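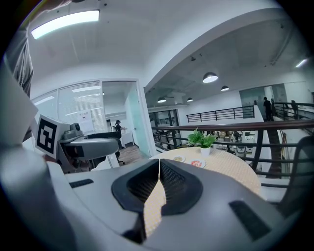 Clalis handheld grippers: jaw closure fault
Frequently asked questions

Applies to: paired Clalis units, left and right, issued before the August parts change. Units fitted with the Daler spring kit are not affected.

What is the fault?

The jaws of an affected unit can stay closed after the trigger is released. The hold is intermittent. On most units it clears within a second, but on a small number the jaws remain shut until the unit is switched off. The fault was first logged at the Nadby site during table-clearing sessions.

What causes it?

The return spring loses tension with use. Once it is weak enough, the jaw carriage does not travel the full distance back and the position sensor reads "closed" when the trigger is open. Springs from the affected batch were rated for 1,000 hours. Returned units have shown the fault from 600 hours onwards.

How many units are affected?

266 units were issued with springs from the batch. Check the serial label against the list sent to site leads. If the label is missing or cannot be read, treat the unit as affected.

Is it a safety matter?

Yes. A finger caught in the jaws cannot be freed by letting go of the trigger. Two pinch injuries have been reported, both minor. There is a second risk on upper floors and walkways: an operator who pulls hard to free a stuck object may lose balance or throw the object when the jaws let go. Do not free a stuck gripper while standing next to a railing or at the top of stairs. Step back first.

How do I check a unit?

With the unit switched on and nothing in the jaws:

Close the jaws fully and hold for five seconds.
Release the trigger.
Watch for the jaws to open to the stop in one movement.
Repeat ten times.

One slow or partial opening in ten is a fail. Do not carry on to see whether it gets better.

My unit passed. Can I keep using it?

Up to 700 hours, with the check repeated at the start of every shift. At 700 hours the spring must be replaced whatever the result.

What do I do if the jaws lock on an object?

Stop moving. Lower the object on to a flat surface and switch the unit off at the grip. Drive pressure drops and the jaws can then be opened by hand from the outer edges. Keep fingers out of the opening. Tag the unit and take it out of use.

What if they lock on a person?

Switch off at once. Do not pull. Open the jaws by hand as described in the previous answer and report it as an injury, even if the skin is not broken.

Only one unit of my pair has failed. Must I return both?

Yes. Pairs are calibrated together and a replaced unit will not track correctly against the old one. Send both to Osman Repairs in the original case.

Can we fit the spring ourselves?

No. The carriage has to be re-zeroed on a bench jig after the spring is changed. Osman Repairs does both jobs together.

Are recordings made with a faulty unit still usable?

Partly. Hand position is not affected. Jaw width is unreliable for the whole session, including the parts where the gripper seemed to work normally. Mark the session "jaw width suspect" and leave it in place. Do not delete it.

How long does a repair take?

Eight working days from receipt. Loan pairs can be requested on the return form.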